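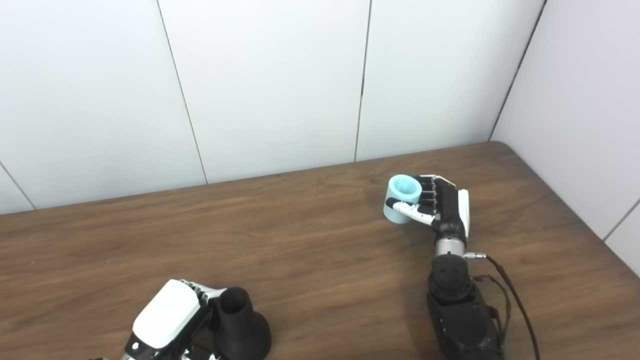 Hellblauer Becher auf einem Holztisch. Innen ist er noch heller als außen.

Warum ist der Becher rund?

Fast jeder Becher, den du kennst, ist rund. Frag mal einen Erwachsenen, warum. Wahrscheinlich hörst du: »Weil man ihn so am besten halten kann.« Das klingt vernünftig. Aber stimmt es auch? Ein Buch ist eckig, ein Milchkarton auch, und beide lassen sich prima festhalten. So ganz kann die Antwort also nicht reichen.

Schauen wir genauer hin.

Was macht eigentlich der Daumen?

Nimm einen leeren Becher in die Hand und achte darauf, wo deine Finger landen. Der Daumen liegt auf der einen Seite, die anderen Finger liegen gegenüber. Sie drücken gegeneinander, und der Becher steckt dazwischen. Jetzt versuch es ohne Daumen. Das wird wackelig!

Damit der Becher nicht nach unten rutscht, braucht es Reibung. So nennt man es, wenn zwei Flächen aneinander haften und nicht so leicht übereinander gleiten. Wie stark sie ist, hängt davon ab, wie fest du drückst und welche Flächen sich berühren. Oft heißt es, eine matte Oberfläche sei immer griffiger als eine glänzende. Das würde ich nicht unterschreiben. Eine saubere Glasscheibe kann an trockenen Fingern ganz schön bremsen. Mit Spülmittel daran sieht die Sache anders aus.

Und die Ecken?

Ein runder Becher hat einen Vorteil, den man leicht übersieht: Es ist egal, von welcher Seite du kommst. Er fühlt sich überall gleich an. Bei einem eckigen Becher musst du erst eine passende Seite suchen oder du greifst über die Kanten.

Auch beim Trinken hilft die Rundung. Aus einer Ecke kann man zwar trinken, der Strahl wird dann aber schmal, fast wie bei einer Kanne. An einer geraden Kante läuft es gern an den Mundwinkeln vorbei. Und beim Abwaschen gibt es rundherum keine Ecken, in denen Kakao kleben bleibt. Nur unten, wo die Wand auf den Boden trifft, musst du trotzdem schrubben.

Hält ein dicker Becher den Kakao länger warm?

»Na klar«, sagen viele. Ayana Dinsa, die diese Seite schreibt, glaubt das erst nach einem Versuch. Eine dicke Wand lässt die Wärme langsamer durch, wenn das Material gleich ist. Sie schluckt am Anfang aber auch selbst Wärme, solange der Becher noch kalt ist. Außerdem entwischt viel Wärme oben, wo er offen ist. Ein Deckel kann deshalb mehr bringen als eine dicke Wand.

Prüf es selbst nach

Du brauchst 2 gleiche Becher, warmes Wasser aus der Leitung, eine Untertasse und ein Thermometer. Fülle beide gleich voll und lege die Untertasse auf einen davon. Miss nach 4 Minuten und später noch einmal. Schreib die Zahlen auf, auch wenn sie dir nicht gefallen. Und wiederhole das Ganze, denn einmal messen beweist noch wenig.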